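Workshop notebook – February, bench and lighting

Started at half past nine. Main job for the morning was the bench top, which has been due an oiling since before the Sotham order went out. Jonalyn had cleared the offcuts and the glue pots to the Umali shelves last night, so I could get straight on.

Wiped the boards down with a barely damp cloth, then dry. Two old rings near the left end came up with fine paper and a bit of patience. The third one is deeper and I left it. Sanding that low would put a dip in the strip and we would be catching set squares on it for years. Kibet thinks a cabinet scraper would do it. He is welcome to try on his own time.

Seams are all tight. Ran a fingernail along each and found one place, third strip from the back, where there is a very slight step. It was there in the autumn as well and I can't say it is worse. Pencilled a small cross on the underside so we can find it again.

Oil: one thin coat of the Honero, rubbed in along the grain, left 15 minutes, wiped off. The tin says two coats. We did two last time and the surface stayed tacky for days, and everything we put down picked up fluff. One coat and a good buffing is enough for what we do here. Rags laid out flat on the concrete by the back door. Please don't ball them up and put them in the bin.

After that, the lamp and the small-parts box went back on. Brodie wanted the lamp moved to the right. I have kept it on the left because most of us are right-handed and the shadow of your own hand falls where you are looking otherwise. If Brodie is on the bench for a whole day he can move it, but put it back after.

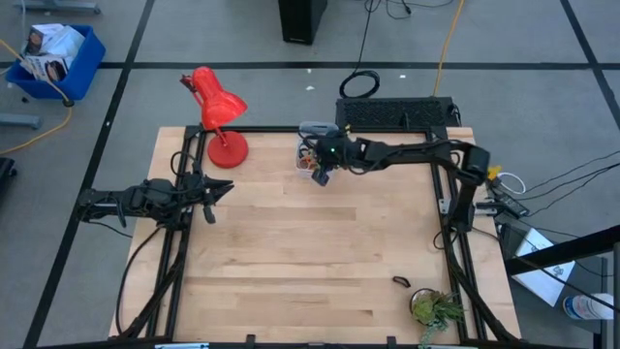 Bench top with the red lamp at upper left and the parts box near the far side.

Colour of the boards is more even than I expected. The lighter and darker strips still show, which I like. Trinidad would have preferred a stain over the lot to make it one shade. We talked about it over tea and agreed to leave it alone until the top is next taken off.

Lamp. The elbow joint had been drooping. Took the knob off, cleaned the washers (there was a surprising amount of dust packed between them) and put it back with the fibre washer on the inside, where it should have been all along. Holds its position now through a full swing. I'd still like a spare washer in the drawer. The Okville catalogue has a mixed bag, 143 in the bag, which is silly for one lamp, but they are cheap and they will get used on the clamps.

While I had the lamp in my hands I checked the flex where it goes into the base. No nicks. Checked the bulb is seated. The switch is a bit stiff but that is just how it has always been.

Parts box. This is the one I want people to take notice of. It has turned into the place where anything bright and small ends up, and last week Nestor spent most of an hour looking for a clip that was in the bottom of it. The box is clear for a reason – you are supposed to be able to look through the side and see what you need. That only works if it is kept to what we use at the bench.

So the rule from now: if you have not used it this month, it goes back to the Umali shelves. If it is broken, it goes in the bin and you write it on the sheet. No screws in this box at all. Screws have their own drawers.

I did not sort it today. I meant to, but the oil took the time. Jonalyn has said she will tip it out on a tray and go through it after lunch tomorrow. I suggested doing it by type and leaving colour out of it. She says colour is faster when you are in a hurry. Try colour for a fortnight and see.
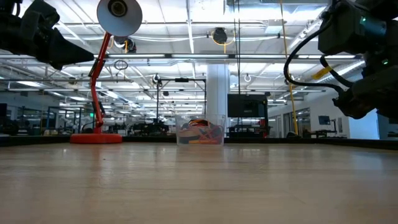
What do we do if something wet gets left on the oiled top overnight?
Wipe it dry first thing, let the wood stand for a day, then rub a little oil into the mark with fine wire wool, going with the grain.

Quarter past two. Surface dry to the touch. Laid a sheet of white paper down with a weight on it for half an hour and it came up clean, so light work is fine from now. No clamping directly on the boards until the day after tomorrow. Use the scrap pads under the jaws even then.

Levels: put the long level on it both ways. Dead flat left to right. Front to back it drops a hair towards the front, same as it always has. Kibet packed the front feet with card in the summer and I suspect the card has squashed. Needs a proper shim. There is some thin brass left over from the Sotham job and I have asked him to cut four pieces from it.

Costs, for Trinidad's sheet: oil 14, paper and rags from stock. The quote for a whole new top came in at 1,395 before fitting. I have pinned it on the board so people can see why I go on about coasters.

To do
Jonalyn – sort parts box, write a label for the lid end
Kibet – brass shims, front feet
Nestor – order washers, and ask whether they do the knob as well
Brodie – bring back the long tweezers, they are not in the drawer
Me – look at the deep ring again once the oil has hardened, decide about the scraper

Locked up at ten to five. Rags were stiff and dry by then, so they went out with the rubbish. Half a tin of Honero left, lid hammered down, bottom shelf.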